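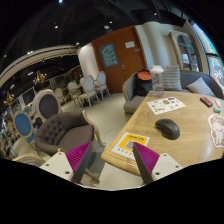

How long do buyers wait before they write to a small online store about a late parcel? Most wait until two or three days after the last delivery date they were given, and buyers who were given no date write much sooner.

Figure 4. A yellow card with a QR code and a computer mouse on a wooden table.

4.2 Waiting time and first contact

The order records came from two stores, Flenance, which sells bath and body products, and Gretex, which sells yarn and sewing supplies. Both ship from a single address and both use the Cliklow order system, so the time stamps could be compared without conversion. After removing canceled orders and orders picked up in person, 2989 orders remained. A parcel was counted as late if the first delivery scan came after the last date shown to the buyer at checkout. Orders with no date shown were handled separately and are discussed at the end of this section.

Of the orders with a date, 215 were late. We read every message attached to these orders and noted the day of the first one that asked where the parcel was. Messages about something else, such as a change of address or a question on ingredients, were left out even when they were sent during the waiting period. Genowefa Zieliński coded all of the messages, and a second reader coded a part of them again. The two readers disagreed mainly on messages that mixed a thank-you with a mild question about shipping. We counted these as asking.

Few buyers wrote on the last promised day itself. The number of first messages rose on the next day, was highest on the two days after that, and then fell off. Weekends made a difference. When the last promised day was a Friday, many first messages came on the Monday, and several of them said that the buyer had wanted to give the mail another working day. We did not correct for this, as the stores themselves have to answer the messages on the days they arrive.

The price of the order had little effect on how soon people wrote. Gifts had more. Buyers who had ticked the gift box at checkout wrote earlier than others, in some cases before the parcel was late at all. This was clearest in November, when Flenance ran a sale and shipping took longer than usual at both stores.

Buyers who had ordered from the same store before tended to wait longer. Their messages were also shorter and more often began with the order number. It may be that they trusted the store more, but they may also have learned from an earlier order how long the mail takes to their address. The records do not let us separate the two.

Orders with no date shown came only from Gretex, which turned the date display off for a time while it changed carriers. There were 200 of these orders, and 47 of the buyers asked about delivery. Many of the questions were sent before the carrier had scanned the parcel. The usual wording was a request for any kind of estimate, and most of these buyers did not write again once they had one.

The date display was back on by Monday, March 16, 2020, and orders placed from that day on are not part of the data. A third store, Wróbel, had agreed to take part but kept its messages in a shared mailbox without order numbers, and we could not match them to parcels. The replies sent by the stores are covered in Section 4.3.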